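Section 2: Before You Order Anything

Read this before you sign for a Zemton folding cell. The salesperson has already read it and hopes you won't.

1. Write down what you want folded. "Laundry" is a wish.
2. Find your table. Measure it, then measure the door.

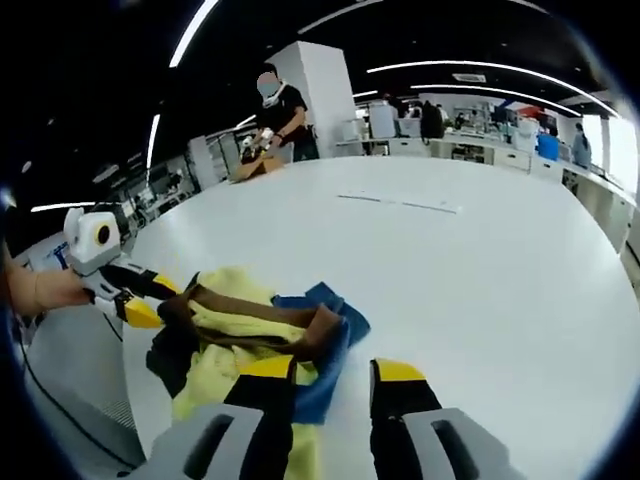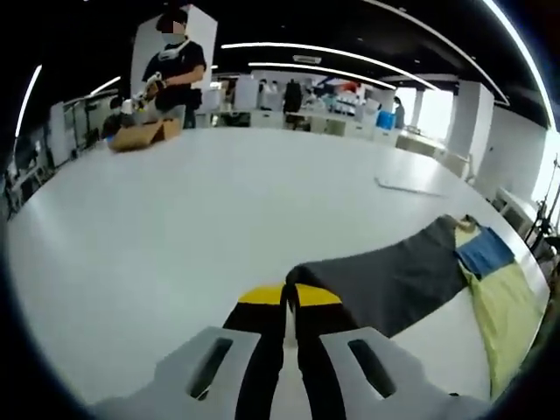 Cloth work at a shared table, hand-held grippers.

Budget for hand-held grippers first and arms second. A pair goes for 400 a month on the Nutari lease, and you will want more than one pair. Cloth comes next — buy it in several colors, the way the yellow-green and blue pieces differ here, so a reviewer can tell one layer from the next. Allow 200 for fabric and 100 for spare finger tips.

3. Add a line for floor space. People need elbow room, and so does an open cardboard box on the table.
4. Send the sheet to Rochelle Goodwin in purchasing. She returns it in 17 working days with one question, usually about step 1.

Note: The Ranasinghe cable kit is sold separately. So are its ends.

Caution: Do not order arms until the table has arrived. The Gusau site did, and owns two very expensive coat racks.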